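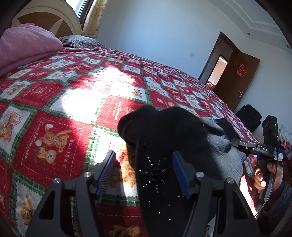
Red and white quilt on the bed, pink blanket folded up by the headboard.

Section 2: Putting the pad on the bed

Okay, the Dridum heated mattress pad is out of its bag and you've checked the parts against Section 1. Now it goes on the bed! I wrote this part of the guide after doing it on my own bed more times than I'd like (Harriet Tran kept finding steps I'd skipped), so the order is the one that worked for me.

You need the pad, the controller with its cord, and a bare mattress. A second person is nice for the corners but you can manage alone.

1. Strip the bed down to the mattress. Everything off, including any foam topper.

2. Find the end of the pad with the socket sewn into it. It has a little gray tab. That end goes at the FOOT of the bed, tab facing up.

3. Lay the pad flat and stretch the elastic skirt over the foot corners first, then the head corners. If you do the head first you'll be fighting the socket the whole way down, trust me.

4. Smooth it from the middle out with your forearm. You'll feel the wires as thin ridges. They should run straight. If one feels bunched or doubled back, lift that side and lay it again.

5. Let the cord hang down from the foot and run it along the floor to the outlet. The cord is 39 inches from socket to controller, with a longer stretch from there to the plug.

Caution: Don't run the cord between the mattress and the box spring, and don't use an extension cord. Plug it straight into the wall.

6. Push the controller plug into the socket until it clicks. It's a firm click. If you're not sure you heard it, you didn't.

7. Plug into the wall and press the power button once. The light blinks green and then holds. A red light means the plug in step 6 isn't all the way in, so unplug from the wall and go back.

8. Turn the dial to 11 (the top setting, for preheating only) and leave it there while you get the sheets. Feel the pad with your hand: it should be warm all over, with no hot stripe anywhere. Turn it off before you make the bed. 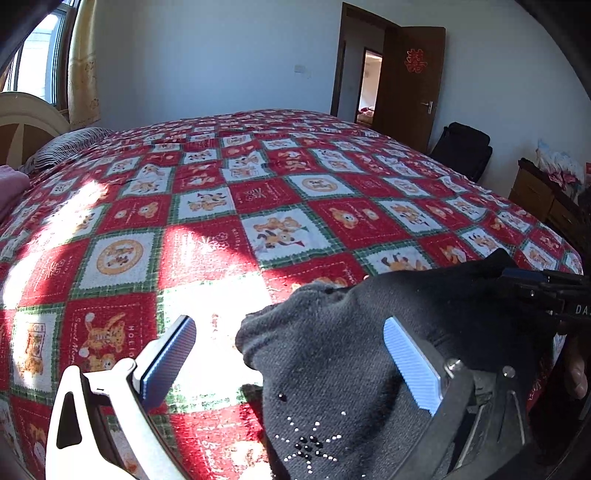

Dridum pads have a thin knit top, and it snags more easily than you'd guess, so it's worth a minute to think about what touches it. Always put a fitted sheet over it. Rings and bracelets off while you're smoothing, and please don't climb up there to reach the far corner in anything with hard little bits on it. A sock covered in rhinestones like the dark gray one is a perfect snagger, and I'd swap it for a plain one before kneeling on the bed. If you do pull a loop, leave it alone and don't trim it. Write to Vimala Acharya at the service desk and she'll tell you whether the pad is still okay to use.

9. Fitted sheet, top sheet, then your covers. A quilt or bedspread on top holds the heat in really well, so start at 2 on the dial and go up tomorrow night if you want more.

Note: Heavy things piled in one spot (suitcases, laundry, a big dog) can trap heat underneath. Clear them off before you switch on.

Caution: Never use the pad folded, and never pin anything through it.

Washing is in Section 4. Timer settings are next, in Section 3.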